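Small things from the bathroom: one open box is enough

By Lautaro Ibarra
October 5, 2020

For many years I kept my toiletries in three places. Some were in the cabinet over the sink, some in a travel bag, and the rest stood along the bathtub, where they fell in the water every time somebody moved an elbow. My wife Brenda Benítez asked me to do something with it. I tried drawers, hooks and a very ugly hanging organizer. What stayed in the end was a small open box.

I write the steps as I do them at home. Please change what does not fit to your bathroom.

Carry everything out to a table. Do not sort on the bathroom floor, your knees will complain and the caps roll behind the toilet. A table near a wall is good, because the bottles can not fall on the far side.

Close every cap and wipe every bottle with a damp cloth. Soap that dries around the neck of a bottle will glue itself to the box later. If a pump is leaking, put this bottle in the sink and deal with it another day.

Take out what you do not use each week. I was surprised by how many hotel shampoos I had. My friend Thijs Claeys pours all of his small ones in one big bottle for washing hands, but I don't recommend to mix them, the smell is strange.

Put the tall things at the back of the box and the short ones in front. Tubes go standing on the cap. Leave a space of two fingers so that you can pull one thing out without lifting its neighbor.

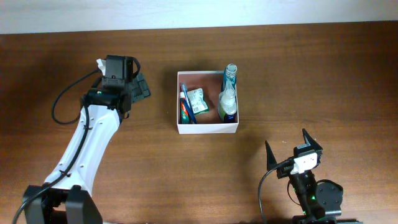

Toiletries in a small white box, on a wooden table.

About the box itself. I like it without a lid. With a lid you will put things on top of the lid, and then you have two levels of disorder. Before you buy, measure the shelf and also the height under the next shelf, with the tallest bottle in mind. I forgot the second one and had to return a box to Troncoso, a store which is not near my house.

If your box is made of cardboard or wood, line the bottom. I cut a piece of an old plastic placemat. A folded paper towel works too, but you must change it often. Plastic boxes need only a rinse.

Razors should not lie loose with the other things. I keep mine in a short glass in the corner of the box, with the blade down. The toothbrush has its own cup outside, always.

Medicines don't belong here. They go to a dry and high place, especially if you have children visiting.

Once a month I empty the box and wash it with warm water and a little dish soap. It takes me less time than to make coffee. Let it dry upside down on a towel before you fill it again.

A reader, Horacio Farías, asked me what to do when four people share one bathroom. I would give one small box to each person, with the name on the side, and keep only the toothpaste and the hand soap in common. In November I will write about towels.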